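Short thread on how we've been collecting folding examples at Pernlow, as a few people asked after the last one.

The aim is simple. We want a model that can take a crumpled garment, sort it out and put it away. To learn that, it needs to watch a lot of people doing it.

We don't drive the robot for this. You hold the gripper yourself and do the job with it. The camera on it records what it sees and we save each go as one example.

The target for this batch is 200 good ones. Bad ones get binned the same day, otherwise they hang about and somebody trains on them.

What counts as bad: you dropped the thing and picked it up by hand, the camera lost track of where it was, or you forgot to start recording. I have done the last one more than I'd like.

Leanne Bickerstaff wrote the instructions. Start with the fingers open. Find a corner. Don't rush the first grab. If you miss, try again and leave the miss in, the model needs to see how people recover.

Every go starts from a fresh crumple. Sze-wing Tsao noticed in March that we were all dropping the cloth the same way up, so now you pick it up, turn it over and let it fall.

Light fabric on a light table is hard. Edges vanish. Dark trim helps a lot and we don't want the model leaning on it, so plain stuff goes in next.

We had 19 rejects in the first week, mostly from lost tracking. Slower turns of the wrist fixed most of that.

Rogério Andrade does the labelling. He wants one line of text per example, no more, and please spell "sleeve" properly.

A session is 4 people taking turns. Your hand gets tired before your patience does, so swap early.

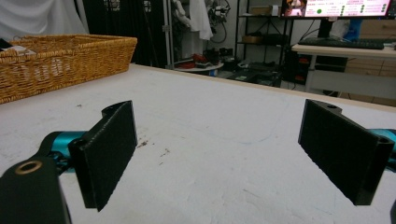

Same gripper in both, fingers open.

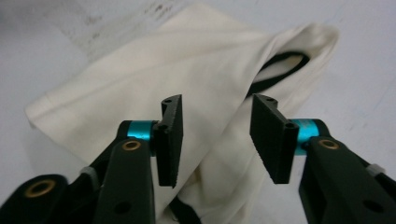 Page 1 of 2

Next job is sorting out the file names, which Sandra Tunstall has been asking for. Then a first training run on whatever we've got by then. Will post the results even if they're poor.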